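KALEMTON MERCHANTS ASSOCIATION
Minutes of the regular meeting, July 3, 2018
Upstairs room, Kalemton Library

Present: Volker Janssen (chair), Hellel, Musau, Ó Súilleabháin (minutes). Members from Front Street and Mill Street also attended.

The chair opened the meeting at 6:35 p.m. Minutes of the previous meeting were approved with one correction: the bakery's new closing time is 4 p.m., not 5 p.m.

1. Former sandwich shop, 283 Front Street

The chair reported on a call with the building's owner. The lease has been surrendered and the kitchen equipment stays with the unit, apart from the walk-in cooler, which belongs to a leasing company and is to be collected. The owner has had inquiries from 2 parties. One wants to run a noodle counter with seating in front. The other is a phone repair business and would need the kitchen taken out. The owner prefers a food tenant but will not hold the space past August.

Musau asked if the association could write in support of the food use. Hellel said the letter should speak to the location in general and leave out either applicant by name. Agreed. Musau to draft, chair to sign.

The parking question came up again. The rear lot has been used by customers of neighboring stores since the shop closed, and the owner has now asked for this to stop. Members with stores on that side are to tell their staff.

2. Window displays

Hellel has the keys to the front windows at 283 Front Street and the owner's permission to use them until a tenant signs. The toy store and the gift store have both asked for space. The home goods store on Mill Street would also like to show children's bedding, as its own window faces the alley. It was agreed to give the left window to the home goods store and the right one to the toy store, and to switch to the gift store after four weeks.

Ó Súilleabháin asked who pays for the lights. The owner is keeping the power on and has not asked for a share. No price signs larger than a letter-size sheet.

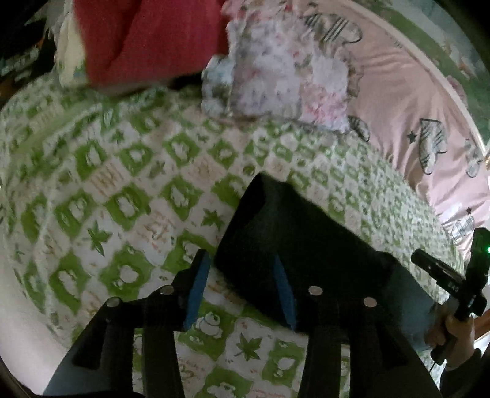 Children's bedding in green and white, with animal-like figures and leaves (item 2).

3. Sidewalk seating

The town has sent back the coffee shop's application because the drawing did not show the distance to the hydrant. A new drawing is being made. The chair reminded members that each application needs its own insurance certificate and that the association's policy does not cover tables or chairs on the sidewalk.

The owner of the pizza place said the planters the town put in last spring leave too little room for a stroller when his tables are out. He would like one moved toward the corner. Chair to raise it with public works.

4. Accounts

Hellel gave the balance as $2,379. The invoice for the street banners is still open, and the printer has agreed to wait until the end of August. After discussion it was decided to keep $2,000 in the account as a reserve and to put no money toward a radio ad this season.

Two members have not paid dues for the year. Hellel will send one more reminder by mail and then visit in person.

5. Late opening

Musau asked again about a monthly late evening. The bookstore, the gift store and both restaurants are willing to stay open until 9. The hardware store is not, as it opens at 6:30 in the morning and has no second shift. The hair salon wants to know first how the evening would be advertised.

Motion by Musau to try one late evening in August and decide on others afterward. Seconded by Ó Súilleabháin. Passed, with the hardware store abstaining. Musau will send a sign-up sheet to all members and ask the restaurants whether they want to offer a fixed-price menu.

6. Other business

Trash pickup behind Mill Street has moved to the early morning. Bins left out after the pickup have been tagged.

The chair has a box of the new town maps. The noodle bar on Mill Street is listed under its old name and the laundromat is missing. Corrections for the next printing go to Hellel in writing.

A member asked about the empty bank building. The chair has heard nothing from the broker.

Meeting adjourned at 7:50 p.m. The next meeting is in August in the same room. The date will be sent by e-mail.

Minutes taken by Ó Súilleabháin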